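Keeping dry pet food fresh

Dry food keeps well if it stays cool, dark and closed. Most of the trouble people have with it comes from a bag left open under the sink, or from a tub that is topped up for months and never emptied.

Buying the right amount

Work out how long a bag lasts before you go for the biggest one. A 2 kg bag suits one cat or a small dog. The large sacks are cheaper by weight, but once opened the fat in the food starts to turn, and the last third often goes to waste. Aim to finish any bag within six weeks of opening it. In a hot kitchen, make it four.

Check the date on the bag at the shop and take one from the back of the shelf if the dates differ. Don't buy a bag with a split seam, even if it has been taped.

Where to keep it

A larder or a hall cupboard is better than a garage or shed. Garages get damp from November onwards and too warm in summer, and mice will go through a paper sack in one night. Keep the food off a concrete floor. A shelf is best, but a couple of offcuts of timber under the sack will do.

Avoid the cupboard next to the oven, and the one over the boiler. Don't store food beside washing powder, firelighters or paint, as it picks up smells.

Bag or bin?

Leave the food in its own bag if you can and put the whole bag inside a lidded bin. The bag has a lining that keeps the fat off the plastic, and you still have the batch number if you need to take it back. Roll the top down, squeeze out the air and hold it with two strong pegs or a bulldog clip.

If you tip the food straight into a bin, cut the panel with the date and batch number off the bag and tape it inside the lid.

My bin is an old flour bin from a bakery clearance at Kellerden. Toàn Phùng next door uses a paint kettle with a lid, new and never used for paint, and it does the job for one cat.

Cleaning the bin

Never pour new food on top of old. Empty the bin, wash it in hot water with a little washing-up liquid, rinse twice and leave it upside down overnight. It must be bone dry before you refill it. Any water left in the corners will give you mould within days.

If a plastic bin still smells after washing, fill it with warm water and two tablespoons of bicarbonate of soda, leave it for an hour and rinse. If that doesn't shift it, use the bin for something else.

A smaller amount for the kitchen

Decant a few days' worth into something you can reach easily and leave the main bag shut. Glass is good for this. It doesn't hold grease or smells, it goes in the dishwasher, and you can see when it's getting low. An old oven dish or lunch container is fine as long as you have a lid that fits.

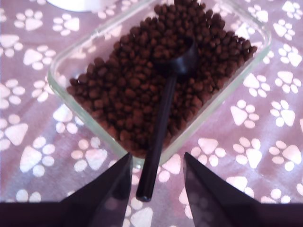

Weigh the food at least once on the kitchen scales. A scoop can be a long way out, and different brands weigh differently for the same volume. When you know the right amount, mark the level on a plastic cup with a permanent pen and keep it with the food.

Ants and moths

Stand the feeding bowl in a shallow tray with a centimetre of water in it and ants won't reach the food. Change the water daily. For pantry moths, throw out whatever is infested, vacuum the shelf and the peg holes, and wipe down with white vinegar. Mỹ Bạch puts each new bag in the chest freezer for four days before opening it and hasn't had moths since she started. Let the bag come back to room temperature before you open it, or it will sweat inside.

When to throw it away

Fresh kibble smells dry and a bit meaty. If it smells like old chip fat or wet cardboard, get rid of it. The same goes for any that is clumped, dusty with mould or moving. Tie it up in a bag and put it in the outside bin. Don't put it out for the birds.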